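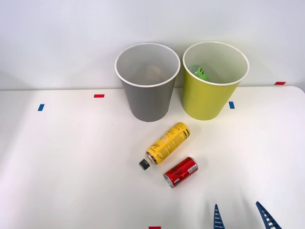
Annelies Bühler wrote to me after last month's post to say I had it wrong about paper cups and that most of them can't go in with the newspapers. The inside has a thin plastic lining, she said, and the paper mill has to get it off before the fiber is any use. Her town takes them only at the depot, on Wednesday.

I looked it up for our town and she is right. The sheet that came with the July water bill lists cups under trash, in small type, below pizza boxes. I had been putting them in with paper for years.

So I changed a few things at home. Coffee now goes in a steel mug I already owned. We went through the kitchen drawer and found a sleeve of 100 cups left from a birthday party, and those will get used up, since throwing them out unused makes no sense.
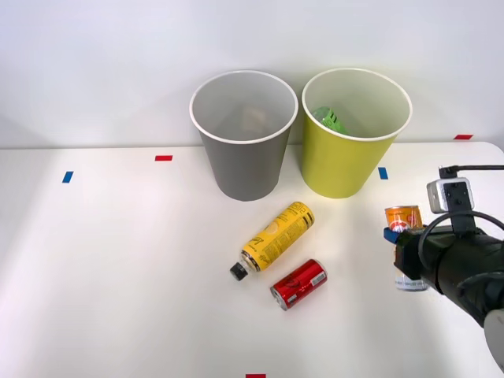
The harder part is the office. Sang-wook Hwang orders the supplies and he told me a case of 500 lasts us four weeks. He is willing to try mugs if people wash their own. I said I would, and Beat Wallner said he would too, but the sink is small and there is only one drying rack.

Our depot is open in the mornings and takes cups if they are rinsed and stacked. It's a 20-minute drive for me, so I would only go when I have other things to drop off — glass, mostly, and the old paint cans in the garage. I still need to ask if they take the lids.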